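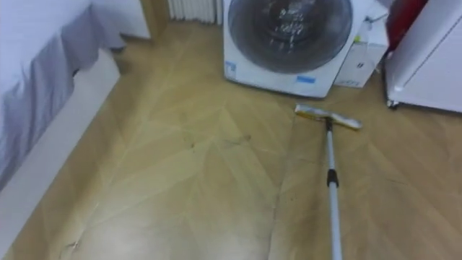
Mopping clip, top of the floor pass. Scuffs are just left of the mop head.

Thread: Does head-camera mopping data transfer, or are we fooling ourselves?

chevronfloor
Posted 9th July
I've been working on the floor cleaning part of the Witdale set and want to check a result before I write it up. The task is simple. Start with a dirty patch, mop it, and have the policy decide when to stop and move on. We trained two versions. One gets the head view only. The other gets the head view plus a coverage map, built by projecting the mop pad onto the floor plane and marking where it has been.

On rooms from the same homes, the two score the same. On homes held out from training, the map version leaves far fewer missed strips. The set is 3944 clips, all mopping, split by home so no room shows up on both sides.

My reading is that the head-only model learned what a clean floor looks like in the training homes and stops when it sees that. The map version has to go by where the pad went. Does that hold up?

lowpile_rug
I'd want to see it broken down by floor type first. Herringbone is a hard case. You have seams running diagonally everywhere, some of them dark, and the scuffs are thin and close to the same size as the seam lines. A model that does well on plain tile could fall apart there and drag your held-out average down. Then your result is about flooring and has little to do with the map.

chevronfloor
Fair. There are 7 held-out homes and 2 have patterned wood. The gap is bigger in those two but it is still there in the others. I'll put the table in the draft.

tanksteer
Seven homes is thin. You can't say much about flooring from two of them.

chevronfloor
I know. I'm not claiming anything about flooring, I'm claiming the map helps in homes it hasn't seen.

gantry_b
How are you labeling dirt? Your clip has that bright washed-out patch low in the middle of the floor. We had the same thing in the Arriaga recordings and our annotators couldn't agree on what was under the glare. Half of them marked it clean, half skipped it. If your score counts glare areas as clean, the head-only model gets free points for giving up there.

chevronfloor
Glare is masked out of the score. Two annotators, and a third one where they disagree. The small stuff is the weak spot – the little dark speck near the bottom left got marked by one person and missed by the other. We ended up setting a minimum size, and specks like that fall under it.

gantry_b
OK, that's better than what we did. Put the minimum size in the paper. People leave that out and then the numbers can't be compared.

oldservo
I disagree with the whole framing. A coverage map tells you where the pad has been. It doesn't tell you the floor is clean. I've seen plenty of scuffs that survive three passes. Your metric is missed strips, and a map of visited floor is nearly the same thing as the metric. Of course it wins.

lowpile_rug
Agree with oldservo on this one. What is the score if you only count leftover marks?

chevronfloor
Leftover marks: the map version is still ahead on held-out homes, but by a lot less. I should have led with that. The missed strip number is the flattering one.

oldservo
Then that's your result. Smaller, but I'd believe it.

mopbucket42
Question from someone outside the field. How does the map deal with furniture? In a small room with a bed along one side and a washer at the far end, a lot of the work is along edges.

chevronfloor
We cut the map at anything that isn't floor. It works fine where there is a clean line, like the white panel at the bottom of the bed. It does worse under things. The white cabinet on the right stands a little off the floor with a caster at the corner, and there is a narrow strip of floor showing beneath. The map counts that strip as reachable. Whether a mop head fits under there is another matter, and the model has no idea.

tanksteer
The Bundora baseline just shrinks the floor area by a fixed margin from every obstacle. Crude, but it gets rid of that problem.

chevronfloor
It also throws out the edges, and people care about the edges. I'll run it as a comparison anyway.

gantry_b
If you want more patterned floors, the Clivville group was collecting in older apartments through June. Might be worth asking before you submit.

chevronfloor
Thanks, I'll write to them. Per-home table goes up here when the margin run is done.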